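Pruvside Newsletter, Friday 6th October

The Robot Has Been to School and Would Like to Go Back

When we told you in April that the assembly project would be "collecting data over the summer," several of you pictured a spreadsheet. We got three polite emails asking when it would be ready. It is now October, so a word on what collecting data has meant, and why the back bench has been off limits and mostly in the dark.

The project is called Bimov, and it wants a pair of arms to put small parts together using both hands. Nobody is writing out the motions. We tried that the year before and ended up with a program that could pick up a peg beautifully as long as the peg had signed a contract to stay put. This time a person drives the arms through the job, start to finish, and everything gets recorded: what the head camera sees, where each joint is, how far each finger has closed. Do it enough times and you have a pile of examples. The learning system chews on the pile overnight and has a go in the morning.

Doing it enough times is the part that eats summers. A good operator on a good day gets through 33 clean runs. A clean run is one where every part ends up where it belongs and the operator didn't sneeze. Runs with a fumble in them go in a separate folder, and if the operator fumbled and then recovered nicely, in a third folder that we've become fond of. The system learns a lot from those. Left with perfect examples only, it has no idea what to do after its first mistake, and just hovers there like a guest who has forgotten the host's name.

Beryl Dawber has driven more runs than the rest of us put together. She came over from the sewing machine repair side and has the patience for it. Her main complaint is that the system has picked up her habits. She likes to lift the hand she isn't using up out of the way while the other one works, and sure enough, the model now parks its spare hand in the air too, with what she calls "more attitude than I ever put in." She has also been told to stop being so consistent. If the operator always takes the pin first, the model concludes that pins come first as a law of nature, so there is now a card at the station telling you which part to start with. Beryl follows the card under protest.

Between runs the parts get moved. A little to the left, turned a few degrees, swapped around. This is the most important job on the project and by far the dullest, and for the first two weeks we did it badly. People believe they are putting things down at random and they are not. They put things down where things look nice. When we laid the starting positions over one another, the parts had hardly strayed from a comfortable patch in the middle, and the model fell to pieces when anything sat outside it. We now have Dolla, a small script named after somebody's aunt, which calls out positions and doesn't care how they look.

The other lesson was light. Our early runs were recorded beside the window, and the model became very good at assembly between ten and noon. By late afternoon it would reach for shadows. Going dark behind the bench and putting a steady lamp on the work fixed most of that, at some cost to morale. We'll put the variety back in on purpose once the basics hold up, a bit at a time, and the window people may have their blinds open again.

How well does it work? Single-part picks are good. Pin into plate is decent from the left hand and shaky from the right, and we suspect that has less to do with the hardware than with the fact that almost everyone who drove it favors the left arm for that step. Handing a part from one hand to the other is still a comedy. It succeeds often enough to make you stay and watch, then drops the part the moment you fetch a colleague.

Fuchs, the labeling tool we grumbled about last issue, has been fixed. You can mark the start and end of each step without losing the previous one, and the undo key now undoes. If you labeled anything before the fix, please open your files and check that "grasp" doesn't last the entire run.

We need drivers for the next round, especially anyone who'd naturally lead with the right. No experience wanted. Sessions are two hours with a break, and the card tells you what to do. Put your name on the sheet by the bench door, and write it so that we can read it.

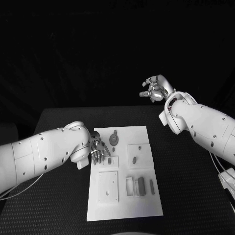

PROJECTS / BIMOV

Left hand over the small plate, right hand up out of the way. Beryl would like it noted that she has seen this pose before.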